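Stendik Parts-Sorting Hand: three months on the kitting bench

By the Bench Four blog
October 22, 2024
4 min read

We got the Stendik in July, on a lease, after a demonstration during which it picked up a gear, put it down, and received a round of applause I have never had for the same work. I put kits together at Fleneck, where we make small gearboxes for people who need small gearboxes. This is a review from the person who stands next to it.

What you get for your money is an arm, a five-day visit from Hendriks (the installers, who drink a great deal of squash) and a manual of 222 pages. Eleven of those pages concern picking things up. The rest is safety notices and a very thorough section on bolting down.

On the job itself, it's decent. Nuts and gears laid out on a mat with a bit of space between them are well within its powers. It does 270 kits on a good shift. I used to do more than that before lunch on a Friday, but I also used to go home with a wrist like a rusty hinge, and I don't now. Credit where due.

It's slow with small gears that have ended up on their side. It will hover over one like my uncle over a buffet. You can wait it out or you can reach for the pause button and tip the gear flat yourself, and by the end of the first week everyone had stopped waiting. That tipping is now a large part of my day. On the old rota it said "kitting". On the new one it says "cell support".

The pay for cell support is the same as for kitting, in case you were wondering. Two of us moved across to Sestby, the packing side, and seem to like it, mostly for the radio. I stayed because I know which supplier's nuts come in with burrs on them, and the Stendik will cheerfully put a bad nut in a good kit all day long. Management has asked me to write that knowledge down. I'm getting round to it.

Noise: fine. It hums. You can hold a conversation over it, though there are fewer people on the bench to hold one with, and this was the change I hadn't expected to mind.

Setting up a new kit takes 58 minutes if you follow the manual and a good deal less if you copy an old one and change the part names. Do the second. The screen forgets your name after every update and calls you Operator 3.

Marks out of five, then: a three. Buy it if your staff have sore wrists and your parts are tidy. If your parts bench looks anything like ours, clear it first and ask the people who work there what goes wrong, preferably before the lease is signed.

14 shares | 6 comments
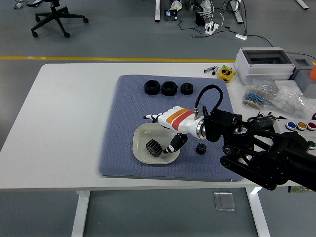

One more thing on the lease. Read the part about replacement fingertips, as they count as consumables and come out of the same budget as gloves. We've had no new gloves since the second set went on.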